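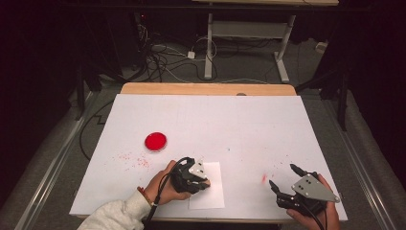 Seal paste is a stiff mix of pigment, oil and fiber, and it behaves differently from the ink in an office stamp pad. It does not soak into a felt. It sits in a shallow dish and is picked up by the face of the seal, and any surplus goes wherever the seal goes next. On a white board the surplus is easy to find: red specks below the dish, a separate smear farther to the right, and the small sheet of paper still to be kept clean beside them. This page gives notes on paste, surface and paper from the stamping table at the Brimness paper room. The notes cover red paste only. Blue is kept on a separate page.

The table setup

A white board covers nearly all of the tabletop, with a strip of the wood left exposed along one side. The board is the work surface and is treated as a consumable. We wipe it with a dry cloth first and a damp one second. Wiping wet paste with a wet cloth spreads the oil and leaves a pink area several times the size of the original spot. Gray marks that remain after both passes are left alone until the board is replaced.

The small paper in use at this table is Lultico 77, cut in portrait format from larger stock. It is smooth on one side and slightly toothed on the other. The toothed side takes paste more evenly. The smooth side gives a sharper edge but needs a longer drying time, and it offsets onto the next sheet if stacked early.

Red marks and where they end up

Paste leaves two kinds of mark on the board. The first is a soft smear with no clear edge. The second is a speck, which is more of a nuisance than it looks, as it can stick to the underside of a sheet and travel to the stack. The red impression on the paper is a rectangular one with outlined characters. An outline of this type shows uneven loading before the characters do: a thin corner on the outline means that corner of the face was short of paste.

Blue specks on the board are carried over from other work. They are lifted with tape and should not be rubbed. 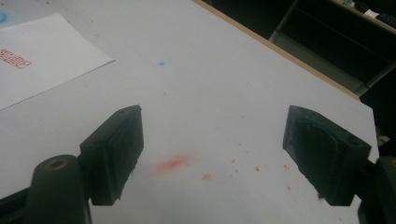

Paper position

The sheet does not have to be square to the table. Most people turn it a little so the forearm comes in straight, and the impression is then lined up to the edge of the paper and not to the board. What matters is that the area under the sheet is flat. A crumb of dried paste under the paper prints through as a light spot, and the usual response, pressing harder, makes the rest of the impression too heavy.

One sheet of thin backing can be placed underneath if the seal face is hard stone. With a wood or rubber face we leave the backing out. Pressure is straight down, held for a slow count of two, then straight up. Rocking the seal widens the strokes on the side it rocks toward. 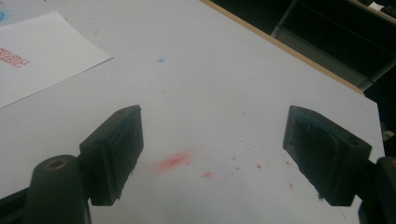
Drying takes longer than most visitors expect. On the toothed side of the 77 an impression can be handled by its edges after 14 hours and stacked after two days. On the smooth side, double both. Interleaving with glassine is acceptable from the second day on. Heat is not used, as it draws the oil out past the stroke and leaves a yellow margin that shows up weeks later.

Test impressions are kept in a flat drawer by paste batch. The present batch is Zoltham 539, a bright red with a medium body. The previous batch was darker and stiffer and had to be worked with a spatula before each session. Batch 539 needs turning once a week, on Friday, and otherwise only before use.

The dish

The paste dish is shallow and round, with a clear rim that makes the fill level easy to check from the side. A low dish is easier to load from than a deep one, but it dries faster at the edge. The lid goes back on during any break over ten minutes. Dried paste from the edge is scraped off and discarded. Mixing it back in produces the specks described above.

Load the face with several light taps and a quarter turn between them. One hard push fills the hollows of the carving, and the next few impressions will be blotted.

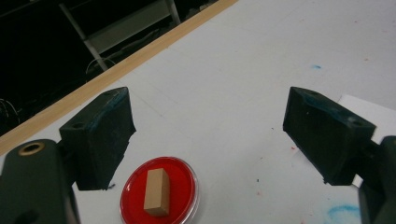 Red dish with a small tan block in it, white tabletop.

Materials used at this table: Zoltham 539 red paste; Lultico 77 paper, small cut; Adjei cotton cloths, dry and damp; low-tack tape. Test drawer holds 700 impressions, filed by batch.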